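Five minutes with Leonora Umali, between loads

By Adeel Virk

Leonora Umali is late, and she says so before I can. Van trouble. She runs Maglaya, a secondhand bookshop that sends most of its stock out by mail, and she has a pallet coming in at noon. So we talk fast.

She started with 300 paperbacks from her aunt's garage. Mysteries mostly, some cookbooks. "I figured I'd sell them and be done by summer," she says. That was eleven years ago. The shelves now hold 3665 titles and she wants fewer, not more.

"People think you need everything. You need what somebody will reread." Romance goes fast. Old travel guides don't go at all, and she keeps buying them anyway. "I like the maps."

Best month so far was July, with 377 orders. Worst part of the job? Postage. She weighs every book twice and still gets it wrong. Her one employee, Wilfredo Quiambao, does the wrapping and writes a line about the book on the slip. Customers write back to him, not to her. "Im fine with it," she says. "Mostly."

I ask about prices. Four dollars for nearly all of it, more for hardcovers with a clean jacket. She tried going up to five last year and heard about it for weeks - by mail, of course.

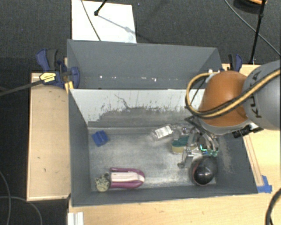
What she's reading

A 1960s gardening manual with someone's notes in the margins. "Whoever it was hated dahlias." She won't be selling that one.

What's next

A second room, if the lease comes thru. Children's books on the low shelves, a chair, maybe two. No café. She is firm on this.

The phone goes. Pallet's early. She's already got her coat on.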